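Bjarnason Textile Care Seminar
Session notes: Sheer Fabrics with Zippers
23 March 2019

Opening. Welcome the participants on behalf of Bjarnason. State that the session covers the handling of lightweight printed sheers fitted with a zipper, and that heavier curtain fabrics are treated in the Clolta module.

Point 1. Weight and pull. A zipper is stiffer than the sheer cloth on either side of it. When a piece is lifted by one corner, the strain gathers along the stitching. Ask staff to lift with both hands and to support the zipper along its length.

Point 2. Laying out. Spread the piece in a single layer before folding. Smooth from the zipper outward. Pause for questions.

Point 3. Figures from the Cunen workroom. Of 663 sheer pieces checked in August, 39 had pulled threads beside the zipper tape. Refer to the handout for the breakdown by fabric.

Point 4. Folding and storage. Close the zipper fully, fold parallel to it, and place the piece flat on the shelf. Printed sheers are kept apart from anything with hooks or open fasteners.

Closing. Remind participants to return the sample pieces to the Tenico table.

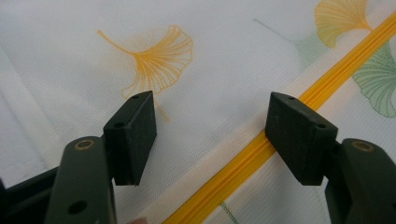 Should the zipper be open or closed when a sheer piece is washed?
Closed, with the pull tab laid flat and the piece placed in a mesh bag.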